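Stand: Oktober 2023, ergänzt um den Absatz über Deckel, weil mehrfach danach gefragt wurde.

# Der leere Tisch und andere Zumutungen

Jede Werkstatt hat einen großen Tisch, und jeder große Tisch hat dasselbe Problem: Er ist eine waagerechte Fläche. Waagerechte Flächen ziehen Dinge an. Man legt morgens einen Schraubenzieher ab, und am Abend liegen dort drei Lieferscheine, eine Banane und das Ladegerät von jemandem, der im März gekündigt hat.

Ein paar Gewohnheiten, die bei uns überlebt haben. Die übrigen ruhen in einem Ordner mit der Aufschrift »Ordnung«, den keiner mehr findet.

## Den Tisch abräumen

- **Alles runter, dann erst sortieren.** Wer auf dem Tisch sortiert, schiebt. Wer schiebt, hat nach einer Stunde denselben Haufen, nur weiter links.
- **Schalen statt Schubladen.** Kleinkram kommt in offene Behälter mit rundem Rand. Die scharfkantigen sehen ordentlicher aus und lassen sich schlechter auswischen.
- **Farben sparsam einsetzen.** Latrice Thibodeaux hat einmal ein System mit 16 Farben eingeführt. Sie war die Einzige, die es verstand, und dann fuhr sie in Urlaub. Heute haben wir Gelb für »wird heute gebraucht« und den Rest für den Rest.
- **Weiße Platten feucht wischen, trocken nachwischen.** Auf Weiß sieht man jeden Kaffeering. Man kann das als Nachteil betrachten oder als pädagogische Maßnahme.

## Linien ziehen

Der beste Tipp auf dieser Seite kostet eine Rolle dünnes schwarzes Klebeband. Einmal um die Tischfläche herum, ein Stück vom Rand entfernt: Was innerhalb der Linie liegt, ist in Arbeit. Außerhalb der Linie liegt nichts. Für ein Teil, das immer am selben Fleck stehen soll, klebt man zusätzlich ein kleines Quadrat.

Vorher entfetten, sonst löst sich das Band an den Ecken und wandert am Ärmel mit nach Hause. Wir nehmen Surkex, verdünnt, ein Spritzer auf eine Schüssel Wasser. Spiritus geht auch, riecht aber nach Schulausflug.

Ein Tisch mit Rahmenlinie und ein senfgelber Behälter:
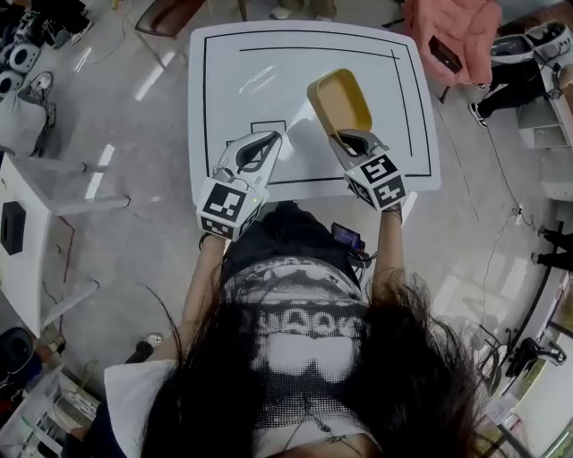
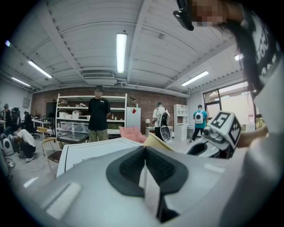
Victor Ndung'u war anfangs gegen die Linien. Er fand, erwachsene Menschen bräuchten keine Spielfeldmarkierung. Inzwischen klebt er sie selbst nach und beschwert sich, wenn eine Tasse im Aus steht.

## Regale

Schweres nach unten, Leichtes nach oben, und in Augenhöhe das, was man täglich braucht. Steht in jedem Ratgeber, macht kein Mensch. Bei uns wohnte jahrelang die Bohrmaschine ganz oben, direkt über der Kiste mit dem Verbandszeug.

Kisten beschriftet man an der Stirnseite, mit dickem Stift, und zwar mit dem Inhalt. »Diverses« ist kein Inhalt. »Diverses 2« ist ein Hilferuf.

Einmal im Jahr kommt jede Kiste auf den Boden und wird geöffnet. Letztes Mal fanden wir 74 Inbusschlüssel, davon die meisten in derselben Größe und keiner in der, die wir suchten.

## Deckel

Nein, ich weiß auch nicht, wo sie hingehen. Deckel stehend lagern, wie Akten, in einem schmalen Kasten neben den Behältern. Wer neue Behälter kauft, nimmt alle aus derselben Serie. Wir haben Plillach und Laaksonen gemischt, und die Deckel passen gegenseitig fast. Dieses »fast« hat uns eine Ladung Linsensuppe im Rucksack beschert.

Verwaiste Deckel taugen als Untersetzer für Leimtöpfe. Nach dem Leimen bitte nicht zurück in die Küche.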